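My grandmother's kitchen table had a drawer in it, right at the end where my grandfather sat, and in that drawer lived everything the family couldn't decide about. Rubber bands, a key to a car that had been sold, birthday candles in three different lengths, a deck of cards short by one jack. I was a grown woman before I learned that most tables don't have a drawer like that, and I have felt a little sorry for most tables ever since.

I've been thinking about that one because this past winter I finally went looking for a table of my own. I had been eating at a folding card table for longer than I care to put in print (it wobbled, and I had gotten so used to holding down one corner with my elbow that I did it in restaurants). So one cold morning in December I drove out to Tiltstead, where there's a long, low secondhand furniture barn called Grosten, and I told myself I'd be home by lunch.

Well, I was not home by lunch! Grosten keeps its tables at the very back, past the wardrobes and the lamps, and that morning there were 46 of them out on the floor, which I know only from the chalkboard by the coffee urn. There were farm tables with benches, and little drop-leaf ones made for two people who get along, and one enormous oval thing that must have come out of a boarding house. You're allowed to sit at all of them. People do, too. A couple had spread out their sandwiches at one, and a boy was doing his homework at another while his father looked at dressers.

What I love about old tables is that the top tells you what company was supposed to think and the underneath tells you what went on at home. On top you get the polish and maybe one white ring from a hot dish. Underneath you find the pencil marks, the wads of gum, the extra block somebody screwed in when the leg came loose. I know a family whose children all signed the bottom of theirs before they went off to college, lying on their backs on the rug with a marker, and the parents have turned down good money for it.

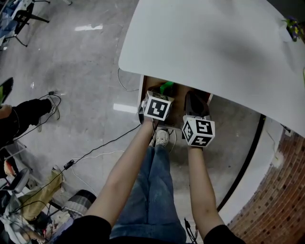 *4 min read*

I narrowed it down to two. One was a Holmgren, a plain square table from a small shop that I'm told closed long ago, with tapered legs and a top that had been sanded a few too many times. It was 29 inches high and 30 inches across, and when I sat down at it my knees went exactly where knees ought to go. The other was much prettier and much longer, and I kept walking back to it the way you keep opening the refrigerator when there's nothing new inside.

The prettier one could seat a crowd. It came with leaves and a felt pad and a story about a Thanksgiving when they'd had to put the gravy on the piano. I stood there imagining all the dinners I would give if I had it, with the good napkins, and the cousins from up north, and people staying until the candles ran down. Then I thought about who comes to my house on a usual evening, which is me and my neighbor from across the hall, who brings her own hot sauce. We play cards and eat soup. We'd have been waving at each other from opposite ends.

I bought the Holmgren. The man who loaded it into my car wrapped the legs in old quilts and gave me a tin of Oltitix, a yellow paste wax with a smell somewhere between oranges and a school hallway. He said to put it on thin, go have a cup of coffee, and come back and rub until my arm got tired. I've done it twice now. The first time I was so pleased with myself that I waxed the windowsill as well, and a cookbook slid right off it.

My one complaint is that it has no drawer. I asked a carpenter about adding one, and he crawled under with his flashlight and was quiet for a good long while before telling me it could be done, come spring, if I didn't mind it being shallow. I don't mind at all. I already have a coffee can on the counter filling up with rubber bands, a stub of red candle, and a small brass key that doesn't fit anything in my apartment.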